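The Robot That Learned to Pick Up a Pebble

A morning of bolts, cables and very small black stones at the Flondside workshop

I've been promising my editors a robot story for ages, and what I had in mind was something big. Car doors flying around, sparks, a person in a hard hat shouting over the noise. What I got was a paper Go board, a bowl of black stones and a group of engineers arguing quietly over a fraction of a millimeter. I loved it!

The workshop belongs to Bindbridge, a small outfit that sets up robot cells for other people and then keeps them alive for years afterward. It sits at the back of the Flondside business park, past the tile warehouse, and the parking is terrible. I'd asked to come on a day when a cell was being tuned up, not on a day when everything was polished for visitors, and they took me at my word. I was handed safety glasses and a mug of very strong coffee and told to stay behind the yellow tape.

The job that morning was the board-game cell, an arm that has to take one stone out of a bowl and set it down on a crossing of two lines. It has been in service since February and it was due for what the crew calls a "reset week." That means going back over every single thing that could have moved, from the floor up.
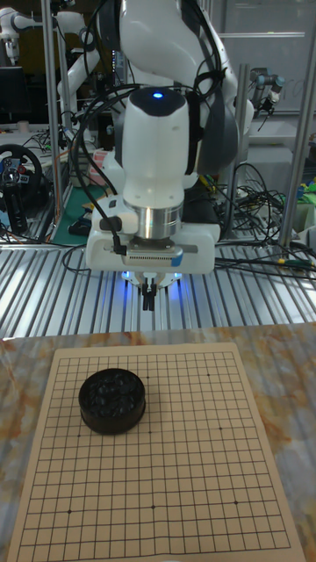 UP CLOSE: THE CELL

You start with the gripper, I learned, even though the base is where everyone wants to start. The fingers on this one are short and black, and for the first check they get closed together and pointed straight down over the paper. Closed fingers give you a single point, and a single point is something you can measure from. The engineer running the job brings that point down to a printed dot on the board, writes down where the arm thinks it is, and goes on to the next dot. If the arm's numbers and the board's numbers agree, wonderful, have another coffee. If they drift apart as you move across the paper, something is tilted.

Something is nearly always tilted. This time it was the board, which had crept a hair clockwise, and the fix was a fresh strip of tape and a steel ruler. I was a little disappointed, I'll admit. I'd been hoping for a wrench.

The wrench came later, at the wrist. There's a ring of small screws in the flange where the gripper meets the arm, and they get tightened in a star pattern like the lug nuts on your car, a bit at a time, with a torque driver that clicks. I got to do one! It clicked. I was then thanked politely and relieved of the driver, and someone went over my screw again when they thought I wasn't looking.

A Go board has 361 crossings, but the test routine Bindbridge wrote for this cell only visits 57 of them, picked to cover the corners, the edges and the places where the arm has to reach farthest. One full pass takes 31 minutes, or long enough to eat a burrito from the truck that parks outside the tile warehouse (get the green salsa). The cell's logbook is an old-fashioned paper one with a cracked spine, and by the time I visited in June 2020 it was up to 309 entries. Most are a single line. "Wiped fingers." "Swapped fuse." One just says "bees," and I never got to the bottom of that. 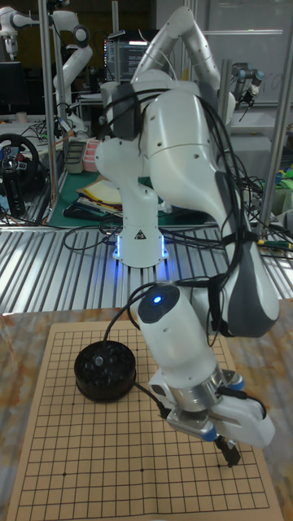

Cables, I was told over and over, are what really wears out. Motors last and gears last, but a wire that gets bent the same way all day long will quit on you, and it'll pick a bad time to do it. So the second half of the morning was all about cable dressing, which sounds like a salad and is really the fussy business of deciding where every wire should hang. On this arm a black clip high up on the links helps hold the bundle, and from there the cables drape loosely over the shoulder and forearm on their way toward the wrist. Loose is the word to remember. I'd have strapped the whole lot down tight because it looks neater, and I'd have been wrong, as the arm needs slack to turn into. The crew's trick is to drive each joint slowly to the end of its travel, one after another, with a hand on the stop button and both eyes on the wires. Anything that goes tight gets more slack. Anything that dangles where it could snag gets less. Then you do the whole thing again from the other direction, and you do it without talking, apparently, because I got shushed twice.

I had a look at the paperwork while that was going on. Setting up a cell like this from nothing took them 164 hours, and I assumed most of that would be programming. Nope! The biggest chunk was mounting and leveling. The platform came from Trultthorpe, a metal shop a few towns over, and it went back once for being out of square. The software that plans the moves is a package called Villaseñor, which everyone in the shop shortens to "Villa," as in "Villa's sulking again." When Villa sulks, the arm simply declines to move until somebody works out which limit it's unhappy about. There's a laminated sheet of the usual suspects stuck up by the door, and the top line reads DID YOU SAVE IT.
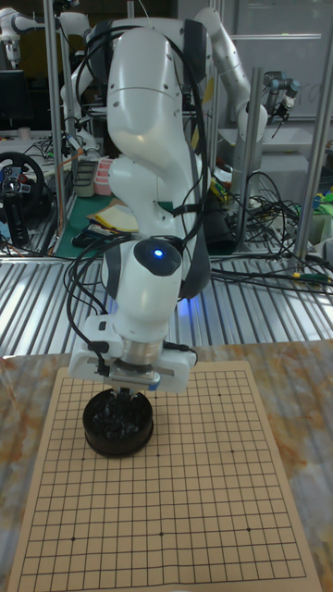
Picking is harder than placing, and it's the part of the setup that eats the afternoon. A crossing on the board stays where you left it, but a bowl is a different pile every time you take something out. The stones are shiny and rounded, so they throw back little highlights from the lights overhead, and they lie on top of each other any way they please. The fingers have to go down into the bowl without hitting the rim, and that means somebody has to teach the rim first. They do it by hand: a slow approach, a stop, a number typed in, a bit lower, another stop. The crew teaches this with the rest of the board bare, so there's nothing else to knock into while they feel their way down. After that comes grip force, and here I finally understood why everyone had been so picky about the gripper all morning. Squeeze too gently and the stone slips. Squeeze too hard and it shoots out sideways like a watermelon seed, and there is a jar on the windowsill for the ones found weeks later behind the radiator.

I asked what the cell needs from day to day, when there's no reset week on the calendar. The list is short and pretty homely. Wipe the fingers with a lint-free cloth. Check that the plug on the gripper is fully home. Look at the paper, and if it has curled, change it, and redo the dots if you've changed it. Once a month, put a wrench on the base bolts. Listen to the joints while it runs the slow warm-up, and if one of them sounds different from last time, write it down even if you feel silly doing it. They take the writing down very seriously.

By the time I left, the test routine had been started over with the new finger settings, and two of the engineers had gone back to disagreeing over whether the approach speed should come down another notch. I stood outside by the burrito truck for a while waiting for my ride – the green salsa had run out by then, so I had the red.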